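Folding for a Small Closet: What We Tried in Our Textiles Unit

I signed up for this project because my closet shelf is tiny, and I ended up loving it! The question was simple: which way of folding knitwear takes the least space and still leaves the piece looking good when you open it again? Siamak Pakzad and I worked with 30 garments from the class donation bin, everything from thin T-shirts to thick winter knits.

We used 4 folds: the flat half fold, the flat third fold, the roll, and the upright packet. Each garment stayed in its fold overnight, and in the morning we measured the height of the stack and looked for creases. Siamak kept the spreadsheet (he is much neater than I am) and I did most of the folding on the table by the window.
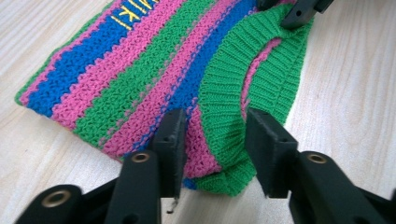
Figure 1. Striped knit folded flat, with the green ribbed trim at the right.

The bumpy knits were my favorite part of the whole project. A raised stitch has thickness of its own, so pressing harder did very little for the stack height. Ribbed bands were the tricky spot — they like to bunch up, and we learned to smooth them with an open hand before making the last fold.

Rolling won easily for T-shirts. For the heavy knits we both preferred the flat half fold, even though it took up almost 100 square inches more shelf than the packet did. The packets kept falling open! Next semester we want to repeat the test with a full shelf and leave everything folded through October.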